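Mekelbridge Parish Weather Diaries, Transcribed

Read me first

Hello, and thank you for downloading this. What you have is a plain-text transcription of the daily weather notes kept in the town of Mekelbridge, beginning in 1784, along with a table of the same notes sorted by date. I have been typing these up in the evenings for longer than I care to admit, and it makes me very happy to think of somebody else poking around in them. Please read at least the part about dates before you start making charts (I know, I skip these files too).

Where the diaries came from

The originals are small bound notebooks, written by several different hands over the years. They were kept in a cupboard at the parish office and then for a long while in a bank vault, where a bit of damp got at the bottom corners. I worked from page scans made on a Sasaki flatbed scanner, which did a lovely job with the faded brown ink and a rather poor one with the pencil. Where I could not make out a word I put a question mark in square brackets and moved on. There are more of those than I would like in the last two notebooks - the writer had a cold hand or a bad pen, and every "rain" looks like "ruin".

What is in the folder

diaries.txt holds the full text, notebook by notebook, with the original spelling left alone. "Snow" turns up as "snowe" and "sno" on the same page, and I find that charming, so it stays.
days.csv holds one row per dated entry, with columns for date, wind, sky, rain or snow, and remarks.
words.txt is a short glossary of local weather words. "Mizzle" you may know. "Goosedown" was new to me, and seems to mean a light, dry snow with no wind behind it.
changes.txt lists corrections since the first release.

The numbers, for people who like numbers

There are 18 notebooks and 335 scanned pages. Entries run from a single word ("Fog.") to most of a page when there was a flood or a good storm. The shortest notebook has only 10 pages of writing, and the rest of it was used later on for somebody's egg accounts, which I did not transcribe, though I was tempted.

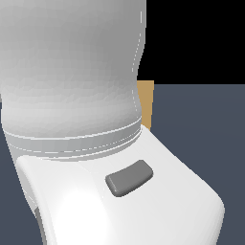
About the dates

The early writers gave the day of the month and hardly ever the month itself, so you have to count forward from the last place where one was named. I did this by hand and then did it again. When the two counts disagreed I marked the row with a "u" in the date column, for unsure. If you are adding up rainy days by month, please leave the "u" rows out, or at least try it both ways and see how much it matters. December is the worst month for this, with long gaps where the notebook was plainly put away for the holidays and picked up again without a word.

Wind directions are written as they were given. One writer says "from the mill" and "from the church" instead of west and north, and I left those as they are in diaries.txt but turned them into compass points in days.csv.

There are no thermometer readings at all in the first notebooks. "Bitter", "sharp" and "soft" are the writer's own feeling on the matter, and I would be very careful about turning them into degrees.

How to open the files

Everything is UTF-8 text. The table opens fine in any spreadsheet program, but watch out for your program helpfully changing the old dates into something else. Import that column as text and you will be all right. I checked the table with Zirkuto, and the search index was built in Levix. You don't need either one to read the files.

Using and sharing

Use it for anything you like: school projects, family history, a novel with a lot of weather in it. A line saying it came from the Mekelbridge diaries would be kind. If you spot a mistake, please send me the notebook number, the page and what you think it says. I answer everything, sometimes slowly - spring is garden season here.

Known problems

Notebook six has two pages bound in the wrong order, and I have kept them in the order they are bound.
The glossary is missing its entries for the letter W.
A few remarks containing commas were split across columns in the first release. This was fixed on Saturday, May 2, 2020, so if your copy is older than that, please fetch a new one.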